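About us
3 min read

Hi, I'm Bogumił Mazurek, and I started Statico after spending most of an April evening looking for one glove. It was in a coat sleeve. We sort out bedrooms and closets in Purham and Dinbridge, mostly clothes, and mostly the big winter stuff that ends up on the bed when it won't fit anywhere else!

There are five of us now. We began with my sister's hallway closet (she still calls us when the door won't shut) and last year we did 173 rooms, a lot of them in the older houses out by Costello Street where the closets are about as deep as a cereal box.

A visit takes a morning. We lay things out on the bed, go through the pockets, do up the zippers and ask you what stays. You make all the calls — I've been wrong about too many ugly sweaters to have opinions. Padded jackets get folded loosely in thirds and go on the top shelf, never in the vacuum bags. I know people love those bags, but I've tried to bring too many squashed jackets back to life.

We don't sell boxes. If you need some, ask and I'll tell you what I use at home. The first 15 minutes on the phone are free, and I do tend to run over.

Comments

marlene_k: You did my son's room and found over 5 library cards. All his.

Ted in Dinbridge: Do you do attics?

Bogumił: Only if I can stand up in them, Ted. Call me!
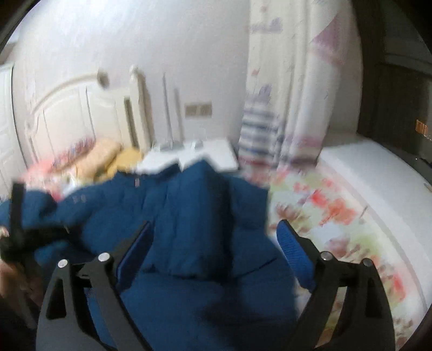
Statico Bedrooms & Closets Team
What looks like a blue jacket spread out across the bedroom like that is my favorite kind of start. Check the tag, smooth out the middle, sleeves in, and on to the next one.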